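Kurnik window-wiping task: progress report to the Nusham fund
10 December 2025

1. Summary

Since our last report in July we have finished the preparation work and started regular recording of the wiping task. The set now holds 975 accepted demonstrations. The goal agreed with the fund for this period was lower, so we are ahead in number, but not yet in variety, and we explain this in section 3.

2. How the demonstrations are made

An operator holds one gripper in each hand and cleans the inner side of a window with a cloth. No robot arm takes part at this stage. The movement of the hands is taken from the markers on the grippers, and the close view comes from cameras on the grippers themselves. Each demonstration is one complete wipe of one pane, from picking up the cloth to putting it down.
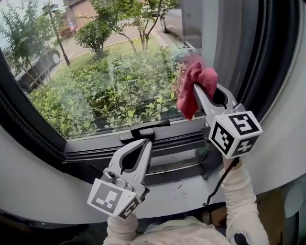 Figure 1. Wiping task with two hand-held grippers, red cloth in the right one.

We changed the instructions to operators two times. In the first version the operator was free to choose the path of the cloth, and the examples were too different from each other for the Merkine model to learn from. Now the operator begins at the top and goes down in overlapping strokes. The second change concerns speed – we ask for a slow and even movement, also at the corners, where people naturally hurry.

The cloth is the most difficult part of the task. It folds in a new way every time it is gripped, and in the gripper view the folds can hide a good part of what is behind them. We decided to keep such recordings, as the model will meet the same situation later. 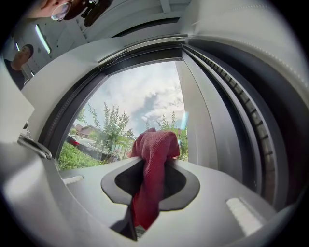 3. Quality and problems

All recordings are checked by a second person before they are accepted. In this period 77 were rejected. The most frequent reason was a marker turned away from the camera for too long. In 19 cases the cloth was dropped and the operator continued without starting again.

Light is a second difficulty. Glass gives reflections, and the sky behind it changes during a session. We do not correct this in the recordings, but we write down the weather at the start of each session so that the data can be divided later.

The weak point is variety. Most of the work was done at one site, Wannasri, and with few types of cloth. The model may therefore learn this place too well.

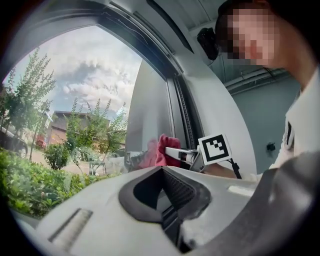
4. Plan for the next period

We will record at a second site and add smaller panes and cloths of other colours. We have reserved about 72 hours of operator time for this. A first training run on the full set will be done in parallel, and its results will be part of the next report.

The budget is within the approved limits. We ask the fund to confirm the second site before we sign the rental agreement.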